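Incidencia 956 – Vanden se queda en «buscando pares» tras actualizar
Estado: abierta, pendiente de reproducir
Producto: Vanden, cliente de torrents para escritorio

Descripción
Desde la última actualización, las descargas nuevas no arrancan. Las que ya estaban en la cola siguen, pero una de ellas lleva desde el sábado clavada en el 96 %. El usuario culpa al cortafuegos. Lo dudo: el puerto responde desde fuera y Trumby, en el mismo equipo y con el mismo archivo, conecta a la primera.

Prueba 1. Reinstalar
Es lo que recomienda la ayuda oficial para casi todo. Misma versión, mismo fallo. Además se perdieron las etiquetas de la cola, cosa que la ayuda no menciona.

Prueba 2. Borrar la caché DHT
Aparecieron 12 pares y se fueron al cabo de un rato. En el foro lo dan por solucionado con esto. Yo no.

Prueba 3. Desactivar el cifrado obligatorio
Mejora aparente: más de 66 conexiones en la lista, casi todas sin transferir nada. La barra verde de «estado óptimo» se enciende igual, así que no me fío de ella.

Prueba 4. Quitar el complemento Kiani
El registro deja de repetir «tracker timeout», pero la descarga sigue parada. Puede que haya dos fallos distintos – o que Kiani solo llene el registro de ruido.

Prueba 5. Crear un torrent propio
Carpeta pequeña con un único archivo, rastreador Adow, sin marcar como privado. Vanden genera el archivo sin protestar, pero no lo anuncia al rastreador. Trumby abre ese mismo archivo y lo anuncia bien.

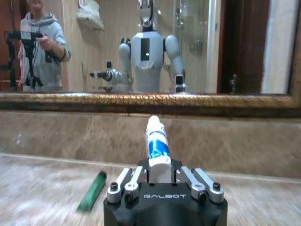 Pendiente
Volver a la versión anterior con un perfil limpio y repetir la prueba 5. Las notas de la versión hablan de «mejoras de estabilidad» y nada más. No cerrar por inactividad.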